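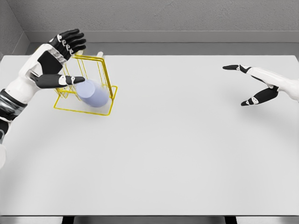
A simulated left hand at the cup rack, with the thumb close to the rim of the cup. Rendering: Skustbridge

The cup is pale blue and the rack is yellow, and Selina Wallner has looked at both so long that she sees them, she tells me, when she closes her eyes. She writes the planning software at Skustbridge, a small company which teaches two-armed robots to do kitchen work. Most of the teaching happens in simulation, where a broken cup costs nothing.

On the morning of my visit she is fighting with a thumb. The planner, called Zolard, must decide when the fingers open and how far the hand has to move away before the arm may turn. If the thumb leaves too late, it takes the rim of the cup with it. "A person feels this and corrects," Wallner says. "Our hand gets a number from the simulator, and the number is sometimes wrong."

Wire racks are unpleasant for software. The rods are thin, and the contact solver, the part of the program that calculates what touches what, can miss them between two time steps. Then a cup sinks halfway through the metal. Isamu Kobori, who came to the team in March, wrote a tool that replays each attempt slowly and marks the moment when the forces stop making sense. Before that, the engineers read log files.

The second arm brings its own questions. In the rack task the right hand has no cup to hold, but the planner still has to keep it somewhere. Kobori wanted to park it far back. Wallner prefers it over the table, ready to help, and for the time being she has won.

Their latest test had 55 attempts, and in 12 of them the cup was not standing in its slot at the end. Wallner sorts these by cause before lunch. Two were errors of the simulator itself. The others belong to Zolard, and she opens the first one, moves the slider back to the release, and leans closer to the screen.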